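About Skidside

Hello, and thanks for clicking through! We're Skidside, a robotics club for people aged eleven and up, and we meet every Sunday afternoon above the old Carbone print shop in Wusach. I'm Renzo Bassi. I started the club, I still do most of the emails, and I'm usually the one on the stairs looking for the key.

How it began

I used to teach metalwork, and when the school stopped offering it I had a garage full of tools and a handful of former pupils who kept asking when we could build something. So we built something. It was a line-following buggy and it went sideways far more than it went forwards, hence the name. We took it to our first regional meet and came second to last, and I don't think I've ever seen a group of teenagers so pleased with themselves.

After that people brought their cousins, and then parents started staying instead of going off to do the shopping (quite a few of our best solderers are parents). We outgrew the garage in one winter. The room above Carbone is 100 steps from the bus stop, has proper heating, and the landlord doesn't mind the noise as long as we're out by seven.

What we do now

The buggies are still going strong and most new members start there. You get a chassis, a motor board and a box of bits, and you work in pairs until it drives. How long that takes is up to you! We've had people finish in an afternoon and people who were still happily changing wheels in May.

Once you've got a buggy behind you, you can join the arm group, run by Samuele De Luca. Samuele came to us as a fourteen-year-old who wanted to make things explode and is now doing an engineering degree, which we take full credit for. His group works in simulation. They build a room on the computer, put an arm and a table in it, and write the code that moves the arm and gripper about. I was a bit sniffy about this at first (I like a thing I can drop on my foot), but I've come round completely. Everybody can have a go at the same time, you can try a daft idea without bending anything, and the kids who live too far out to come every week can work on it from home.

The current project is all about a small grey mechanical assembly on a table. The arm has to come down over it with the fingers pointing the right way, line up, and take hold without shoving it across the tabletop. Sounds easy, doesn't it? I've had a go at the code myself and I can tell you that the gap between "nearly over it" and "over it" can swallow an entire Sunday. The group keeps a log of every run, good or bad, and they passed run 600 just before the spring break. Samuele brought cake. They're aiming for 1000 before the Voltetti Cup, where they've entered the simulation class for the first time.

We also go to the Cup with the buggies, of course. It's a long day and a very loud one, and the packed lunches are a competition in themselves.

Who can join

Anyone from eleven upwards. You don't need to have done any coding, and you don't need your own laptop either, we've got a cupboard of them. If you're under thirteen we ask that a grown-up stays in the building, and they're very welcome to join in. There's a yearly fee that covers parts and insurance. If that's a problem just have a quiet word with me and we'll sort it out, it's never stopped anybody yet.

We'd particularly like a few more people who enjoy the non-robot side of things. We need someone who can draw, someone who can write up our build notes so they make sense to a person who wasn't there, and someone who can fix the kettle.

Come and have a look

The door's open from two o'clock on Sunday. Ring the bell marked 322 and wait a minute, because whoever hears it first has to put down whatever they're holding. First visit is free and you can stay as long or as short as you like. If you'd like to see the arm work, ask for Samuele's corner by the window and somebody will pull up a chair for you.

A few views from the arm group's simulated workshop:

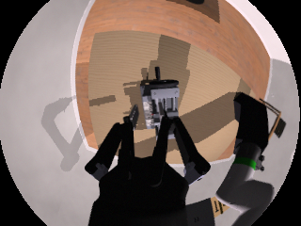
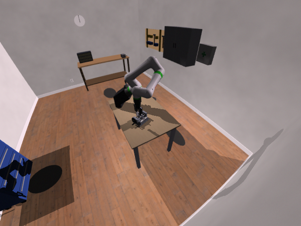
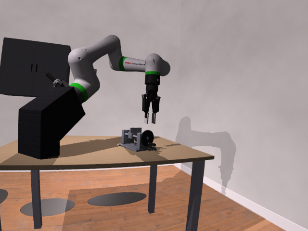
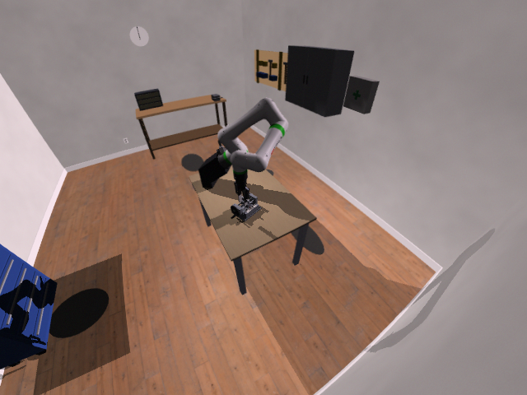
The arm group's project in simulation, with the gripper at the table in all four views.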